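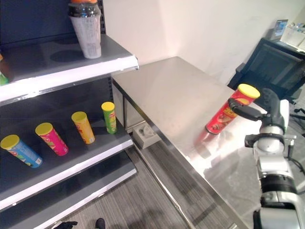 Red canister held above the steel table. Test pick, retail shelf at left.

Comparing two grippers on chip canisters

Last updated Jun 7, 2026

The procedure compares the Fleltis and Poltorach grippers on one arm, using the same canisters and the same controller program.

1. Mount the first gripper. Tighten the flange bolts in a cross pattern and route the cable along the arm with enough slack for full wrist travel.

2. Set the tool centre point in the Brilside controller. Re-teach it after every gripper change, even if the adapter plate stays on.

3. Set closing force to 9 N. Canister walls dent easily, and a dented canister must be replaced before the next run.

4. Grip below the lid. Lift 50 mm, hold for 2 seconds, then lower. Polished steel can upset depth readings, so take the table height from a touch-off.

5. Repeat with canisters tilted on the shelf. Approach along the canister's axis and keep the fingers clear of the shelf lip.

6. Log slips, dents and aborted approaches separately. Our Salem bench log holds 622 picks.

Swap grippers and start again from step 2.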